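Skimum 竹编圆盘，黄圈加辐条那款，有人用久了来说说吗
生活杂物 > 竹木藤草　　浏览 2764

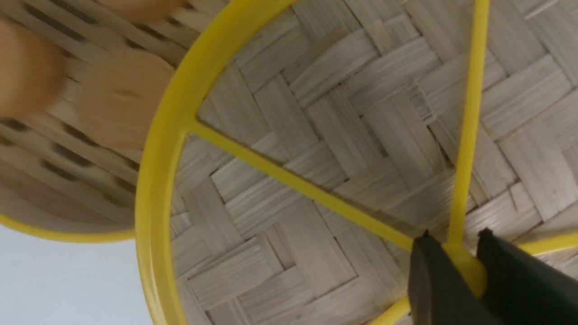
半截扁担
竹编这东西先别看圈，先问篾是哪层的。头青、二青、篾黄，用起来差得远了。商品页写"天然竹材"四个字等于没写，竹帘子也是天然竹材。

楼主 灶台边的猫
补一下情况。东西是 Skimum 的，Potov 店里挂 191，说是"传统竹编与现代边框结合"。人字纹的编法，浅米色的篾，外面一圈亮黄色的边，中间还有同色的辐条。我本来想找个晾面条、晾萝卜干的东西，看到这个觉得好看，然后越看越觉得哪里不对。
几个疑问：
一、边框看着像塑料，详情页写的是"高分子复合边框"，这是个什么说法？
二、辐条有什么用？
三、这个价格到底贵在哪？
求真用过的人说，客服那套话就不用转了。

晒场管理员
高分子复合，翻译一下就是塑料。保鲜袋也是高分子。

楼主 灶台边的猫
回复 晒场管理员：
我也这么猜的，可是写了"复合"两个字啊，总得复合点什么吧。

晒场管理员
复合了价格。

蒜苗炒一切
我倒觉得楼上别一竿子打死。老竹匾坏在哪里？十个有八个坏在口沿。藤皮一断，夹口的竹片就张开，里面的篾一根根往外跑。我家那只就是这么完的，底子还好好的，口先散了。换成整圈的塑料边，至少不会散口。这个思路没毛病，贵不贵另说。

半截扁担
回复 蒜苗炒一切：
散口能修。找根藤皮或者尼龙绳重新锁一圈，一个下午的事。塑料圈裂了你怎么修？那圈是厂里开模的，尺寸对不上就得整个扔，底下好好的竹编跟着一起扔。你说的"思路没毛病"，前提是圈比竹子耐用。在厨房里可能是，拿到太阳底下我不信。

蒜苗炒一切
现在年轻人谁会锁口？你会，我不会，我家里没一个会的。

半截扁担
那就学啊，又没有多难。

蒜苗炒一切
行，你教。

北窗晾衣绳
问个外行问题，人字纹和普通的十字挑压，晒东西有差别吗？还是只是好看？

半截扁担
回复 北窗晾衣绳：
有一点。人字纹是挑二压二错一根这样走的，比挑一压一编得紧，缝小，面也软一些，老一点的竹席很多用这个。晒小东西不容易漏，像芝麻、小米辣籽。缺点是密了就不怎么透气，晒含水多的东西，底下那面干得慢，要勤翻。楼主想晾面条，我觉得挑错了，晾面条要稀眼的或者干脆挂杆子。
另外篾面上有点灰丝纹是正常的，竹子的纤维就那样，不用听人说是发霉。但是也别听卖家说"灰纹是老竹的标志"，我见过有店这么写，胡扯。

楼主 灶台边的猫
回复 半截扁担：
Potov 的详情页里就有一句差不多的……

半截扁担
你看。

阳台种葱户
我来说辐条。我不明白大家为什么都盯着圈。那几根黄条横在编面上头，你往上铺东西，铺到条子边上必然空一条，翻的时候手或者筷子又老是碰到。要起支撑作用也该放在底下吧？放在面上是图什么？

蒜苗炒一切
有没有可能那一面就是底。翻过来用，条子在下面，正好把竹面架空一点，通风。

阳台种葱户
这倒是有可能。那商品主图为什么拿这面当正面？

晒场管理员
因为另一面不好看，黄条少，显得不值 191。

阳台种葱户
你又没见过另一面。

晒场管理员
我没见过，可我见过别的 191 的东西。

楼主 灶台边的猫
我去问过客服正反面，回答是"亲可以根据自己的喜好选择哦"。问承重，回答"日常使用没有问题哦"。问日常是多重，就不回了。

糯米不粘手
我买过，不过是 Zirnitz 的，同一路子的东西，圈是绿的，辐条也有。用到现在两个夏天。说点实在的吧。
优点：轻，拿着不扎手，老竹匾口沿那种毛刺它没有。水冲完圈一抹就干。挂墙上也好看，我婆婆来了都问哪买的。
缺点：第一个夏天过完，竹面和圈之间就松了，拿起来晃会有嗒嗒的声音。竹子干了会缩，圈不缩，就这么简单。后来梅雨天竹子又胀回去，声音没了，我还以为它自己好了，入秋又开始响。
现在我不拿它晒东西，在桌上放放馒头和橘子。

半截扁担
回复 糯米不粘手：
这条应该置顶。竹子和塑料胀缩根本不是一回事，老匾的口是竹夹竹，一起缩一起胀，所以松得慢。卖家从来不提这个。

蒜苗炒一切
可是她用了两个夏天也没坏啊，只是响。我家竹匾第三年就散了。

半截扁担
响就是坏的开头。

蒜苗炒一切
我膝盖也响，响了好多年了。

糯米不粘手
你们俩别吵，我补充一句，Zirnitz 那个我买的时候比楼主这个便宜得多，促销，连运费 30。要我花 191 买同样一个会响的，我不干。

楼主 灶台边的猫
30？差这么多？？

糯米不粘手
回复 楼主：
尺寸可能不一样，我那个不大，放橘子都要叠着放。你先把尺寸看清楚再比。

北窗晾衣绳
我去翻了一下，Potov 那页我没找到直径，只写了"大号"。

晒场管理员
大号，跟谁比。

楼主 灶台边的猫
我也没找到，问了客服说"以实物为准"。我现在手上这个没有量过，等有空拿尺子去比一下再来报。

阳台种葱户
等等，楼主你已经有了？？我以为你在考虑买。

楼主 灶台边的猫
回复 阳台种葱户：
有了，还在能退的时间里，所以才来问。标题没写清楚，不好意思。

阳台种葱户
那就简单了，你自己试啊！摸一下篾，指甲顺着刮一道，起毛的话多半是篾黄多。再两手捏着圈轻轻拧一下，听有没有声。还有闻，闻竹面，再闻圈。

半截扁担
指甲刮别太用力，刮花了退不了。闻是对的。有刺鼻味的别留，硫磺熏过的竹子颜色会特别匀特别白，味道是酸冲的那种。不过运输过程里味道会散掉一些，闻不出来也不等于没熏。

楼主 灶台边的猫
颜色是浅米色，偏草黄，不算特别白，也不是完全匀。味道我闻着就是竹子味加一点塑料味，塑料味在圈那边。拧了，没声音。指甲没敢刮。

半截扁担
新的当然没声音。

豆腐要嫩的
路过说一句不同意见。你们一直拿晒东西的老竹匾来衡量它，可人家也没说自己是竹匾吧？我在 Akgül 那边看到的同款放在家饰区，旁边是桌垫和挂盘。如果本来就是摆着看的，松不松、透不透气根本不重要，黄圈配浅竹色确实挺精神的。

晒场管理员
家饰区就更要问了，挂墙上的东西卖这个价，凭什么。

豆腐要嫩的
凭好看啊。你家墙上没挂过东西？

晒场管理员
挂过，日历，送的。

楼主 灶台边的猫
回复 豆腐要嫩的：
可 Potov 的标题里写着"晾晒 收纳 装饰 多用"。它要是只写装饰，我也不会拿晒萝卜干的标准去看它。写了晾晒就得能晒。

豆腐要嫩的
这个我同意，标题乱写是店的毛病。但你不能因为标题乱写就说东西不好。

蒜苗炒一切
同意豆腐。

半截扁担
我没说东西不好，我说的是它对不起这个价，也对不起"传统竹编"这几个字。人字纹机器也能编，手编机编楼主看得出来吗？我隔着屏幕看不出来，谁说看得出来我也不信。

北窗晾衣绳
手编的不是应该有点歪吗？

半截扁担
回复 北窗晾衣绳：
好师傅编的不歪，机器没调好的也歪。看歪不歪没用。要看收边的地方篾头怎么处理，可是这东西的篾头全让圈包在里面了，你说巧不巧。

阳台种葱户
哈哈这个阴谋论我喜欢。

半截扁担
不是阴谋论，包起来就是省工。老匾收口最费功夫，现在一个圈一卡就完事，省下的功夫钱没有让给买的人。

糯米不粘手
这句我服。我那个绿圈的，后来松的时候能从缝里看到一点里面，篾头是直接剪齐的，没有回插。

蒜苗炒一切
Zirnitz 的是那样，Skimum 的不一定是那样吧。

糯米不粘手
对，我只说我那个。

南墙根
潜水的，问一下清洗。塑料圈和竹面交界那道缝，会不会藏水？我怕的是这个，竹子发霉都从藏水的地方开始。

糯米不粘手
回复 南墙根：
会。我那个第一年冬天在缝里长过一小片黑点，拿旧牙刷蘸白醋刷的，刷完立着在风口放。立着放很要紧，平放水都积在圈里。别暴晒，竹子晒猛了会翘，圈又把它箍住，翘不出去就从中间拱起来。

南墙根
不能暴晒的晾晒用品。懂了。

晒场管理员
今天最好的一句。

楼主 灶台边的猫
量了，外径我就不报了，尺子软的量不准，反正晒一家人的萝卜干是不够的，晒一把红枣差不多。
辐条我也两面都试着放过，条子朝上确实碍手，条子朝下桌上一放倒是稳的，不过竹面离桌子就那么一点点，通风我看很有限。所以蒜苗说的那种用法成立一半。

蒜苗炒一切
一半我也收了。

阳台种葱户
那楼主退不退？

楼主 灶台边的猫
还在想。家里人说好看，要留。我觉得 191 买个放橘子的有点冤。

豆腐要嫩的
家里人喜欢就留呗，为一个盘子吵架更不值。

半截扁担
退。去菜市场后面那种卖扫帚簸箕的铺子转转，老竹匾挑个口沿锁得密的，剩下的钱够买好多萝卜。

豆腐要嫩的
菜市场那种也不见得好，我买过一个，拿回来里面有蛀虫眼，一敲掉粉。

半截扁担
回复 豆腐要嫩的：
买的时候要敲，在店里敲，不要拿回家敲。有粉就换一个。还有，二月前后砍的竹子和夏天砍的不一样，夏天的竹子糖分高，招虫，你可以问问老板，虽然老板十有八九会说是冬天砍的。

晒场管理员
老板和客服是一家人。

北窗晾衣绳
所以有没有人能给个不会响、不会散、不招虫、不超过一百块的？

蒜苗炒一切
不锈钢筛网。

半截扁担
……也行吧，晒面条别用，粘。

楼主 灶台边的猫
更新：退货申请我提了，Potov 让我先付 13 的运费，说不属于质量问题。我把"尺寸未标注"这一条写上去了，等他们回。另外家里那位已经往上面放了橘子，如果到时候退不了，你们就当我什么都没问过。

糯米不粘手
橘子别叠太高，底下那层容易捂。

半截扁担
运费该他们出。没标尺寸还写大号，你截图留着。

南墙根
蹲一个后续，主要想知道入秋响不响。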